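Demonstrations should publish their failures

The open day at Bendine in July drew nearly 900 visitors, and most of them saw the manipulation cell for under five minutes. I stayed for 30 attempts. The arm, run by Kwan-ho Tsang's group, worked over a pine board with a two-finger gripper and a policy trained on teleoperated runs.

The handout gave one success rate. It did not say how many attempts were behind it, how far the start positions varied, or whether an operator's reset counted as a failure. Without those terms the number can't be compared with anything -- not even with last year's number from the same lab. 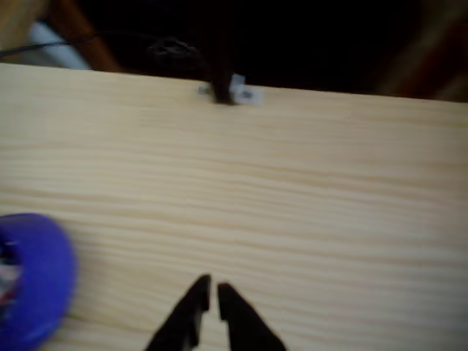 Tsang's colleague Nghĩa Lương told me that 2 resets per session were left out as "setup." I think that is the wrong call. A buyer will pay for every reset in labor, and a grasp that needs a person nearby should be priced that way.

My proposal is cheap. Put a log sheet beside the cell and write down each attempt, including the bad ones. Daler already does this at its own demonstrations, and its visitors ask better questions. Bendine has the data and should print it next time.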